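Leave the Listing Alone Until You Have Sat in the House

September 23, 2022

I have been buying, selling and mostly just looking at houses in and near Vumlow for a good long while now, and I have come to hold one opinion more firmly than all my others. Sellers ought to tell us how a house is lived in, hour by hour, before they tell us how many feet of anything it has.

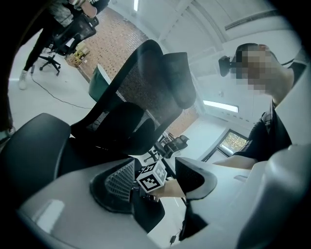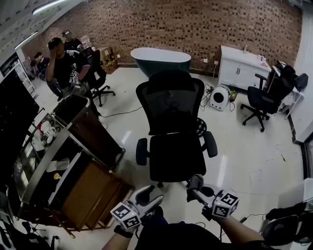
A listing will give you the square footage down to the last foot, and then go silent on whether you could spend a working day in the place. I read one last week for a cottage on the Trnka road, 123 feet of frontage, mentioned twice, and not a word about which rooms get the morning sun or whether you can hear the trucks with the windows open. So many of us work from home at least part of the week now, and a black mesh office chair with a headrest and a pair of armrests takes up a fair piece of floor once you allow for pushing it back and turning it. Where does it go? The "bonus room" in that cottage was drawn on the plan without so much as a door swing, and I had to drive out there to learn that the door opens straight into the only spot a desk could stand.

Now, I don't think sellers are being sly about this, or not most of them. I sold my mother's old place on Ivix Lane and I wrote the listing myself, and I'm a little embarrassed to say I left out nearly everything I loved about it. I put in the new roof and the lot size and the distance to the school. I left out the kitchen step where you could sit with your coffee from the first light until nearly ten, and the way the back bedroom stayed cool right through the worst of the summer. I suppose I thought those things belonged to us and wouldn't count for anybody else. The couple who bought it told me at the closing that they made up their minds while sitting on that step, waiting for me to find the key to the shed.

So what would I like to see? Nothing fancy! A paragraph would do it, written by whoever has lived there longest. Tell me where you eat breakfast. Tell me which window you open at night, and which one you gave up opening. If the upstairs gets stuffy in September, say so, and I will think better of you for it and go price a fan. If the neighbor's rooster starts up early, I would much sooner hear it from you than from the rooster.

I know the usual answer, which is that every line of that sort scares off a buyer. Maybe it does scare off a few. But I have walked through houses that were shown 60 times and never got an offer, and I can't help thinking that most of those visitors would have stayed home if somebody had told them about the stairs. Think of the afternoons that would save, for the seller too, who has to vacuum and take the dog out every single time.

And there is the matter of the showing itself. We give it 20 minutes if we're lucky, everybody shuffling along the hallway in a line, and then we're asked to sign for the largest sum we will ever owe. I would like to see it become ordinary to sit down in a house for 2 hours, by yourself, with a book or some work. There is a small development out at Reltolum that lets serious buyers do just that, and I spent a very happy afternoon there in a house I didn't buy – the living room echoed, and it took me an hour to notice that it bothered me. I would have paid 200 dollars for that hour and thought it cheap.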